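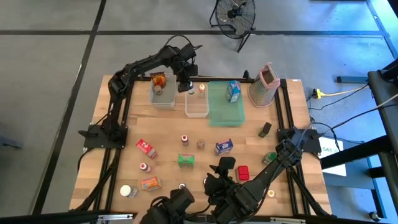 Hauwa Ibrahim says she has now heard the 92 percent figure at two public meetings, on a radio spot and on the side of a bus, and she would still like to be told what it is 92 percent of.

CEVITZ ASKS GRUKOV TO SHOW ITS WORK ON "92 PERCENT RECOVERED" PACKAGING CLAIM

Household packaging group says Clonness take-back program may be fine, but the published numbers can't tell anyone so

CLONNESS, 21 June 2021 - Cevitz, the independent household packaging group, today called on Grukov to publish the full records behind its claim that its take-back program in Clonness recovers "92 percent of household food packaging." The claim has appeared in Grukov's advertising since April. It also appears in the company's pitch to the city, which is due to decide this summer whether to drop part of its own curbside pickup and pay Grukov to do the work.

Cevitz has read everything Grukov has put out on the program. That comes to a two-page summary, a slide deck and a leaflet with a drawing of a smiling milk carton. None of the three says how the packaging was counted, who counted it or what happened to it afterward.

What the summary does say is that 2,916 items were checked during the trial. It says 263 households signed up. Put those together and you get a little over 11 items per household for the entire trial. Anyone who has unpacked groceries for a family of four knows that 11 items is a Tuesday-night dinner and a box of granola bars, give or take. Either these households stopped eating, or most of what they threw out was never checked.

"We asked Grukov which one it was," said Somtochukwu Bashir of Cevitz. "We got a nice reply thanking us for our interest in a cleaner Clonness."

There is a more likely reading, and it makes the claim a good deal smaller. The summary has a footnote that describes the 2,916 items as "returned units." If that wording is right, then the 92 percent refers to packaging people had already carried back to a drop-off point, and it leaves out every box, tub and wrapper that stayed in the kitchen trash. A program could collect one cereal box from the whole city, bale it, and report 100 percent.

Cevitz isn't saying that is what happened. It is saying the published papers don't rule it out, and a city shouldn't be signing a contract on papers like that.

The word "recovered" needs some attention too. In the leaflet it seems to mean recycled. In the slide deck it covers items "sorted for onward handling," which could mean a paper mill, a warehouse or a landfill in the next county. Cardboard is fairly easy to sell when it is clean and dry. Plastic film isn't, and neither is a carton with a plastic lining. Lumping them all together lets the easy stuff carry the hard stuff, and a single headline number hides how much of each there was.
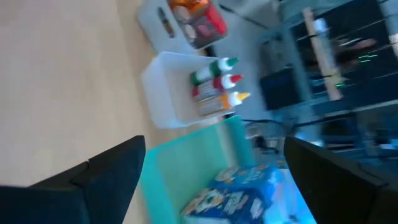
Then there is the matter of who took part. The 263 households chose to join, and they were given a free set of bins and a monthly store credit for doing it. People who volunteer for a recycling trial are mostly people who were already rinsing their jars. Grukov's pitch takes their results and applies them to every address in the city, including apartment buildings where tenants share one chute and have nowhere to keep a second bin, let alone a third.

Cevitz has some history with this kind of claim. A few years back the group looked at the Sugawara refill scheme, which promised to cut bottle waste in half. The scheme did cut bottle waste among the people who kept using it. Most people quit after the first couple of refills, and the early reports had simply stopped including them. Sugawara later reissued its figures with the dropouts put back in. They were lower, they were still respectable, and the scheme is still running.

"I don't see why Grukov couldn't do the same," Bashir said. "If the real number is 40 percent, tell us 40 percent. I could live with 40. What I can't do is check a number that comes with no bottom half to the fraction."

Cevitz also has doubts about the savings. The pitch says the city will spend less once curbside pickup is reduced, but the sums leave out the trips residents would have to make to the drop-off points. There are 3 of them in the plan, and all are on the east side near the highway. For a household without a car, returning a bag of flattened boxes would take two buses each way. The pitch describes this as "convenient local access."

The group is asking Grukov to publish the following before the city takes a vote:

The count sheets for all items checked, broken out by material.

The weight of packaging sold by each household's grocery supplier over the trial, or any other fair estimate of how much packaging came into those homes in the first place.

The number of households still taking part when the trial ended.

Receipts or delivery notes from whoever accepted the sorted material.

The cost of the store credits, and whether they would go on under a city contract.

Cevitz has offered to go through the records at no charge and to share its findings with Grukov before releasing them. It made the same offer in writing in the spring and has had no answer on that point.

Ibrahim, who joined the trial and still brings her packaging back, told Cevitz she has no quarrel with the drop-off staff or the bins. She said she was never asked how much she threw away at home, and that she would have told them if they had asked.

Residents who took part in the trial and kept any notes, letters or credit statements are invited to send copies to Cevitz. Names will be left out of anything the group publishes.

About Cevitz

Cevitz reads the claims made for household packaging and reports on whether the evidence backs them up. It takes no money from packaging makers, grocery chains or waste haulers. Its earlier reports, including the one on Sugawara, are free on request.

Press contact: Somtochukwu Bashir, Cevitz, Clonness office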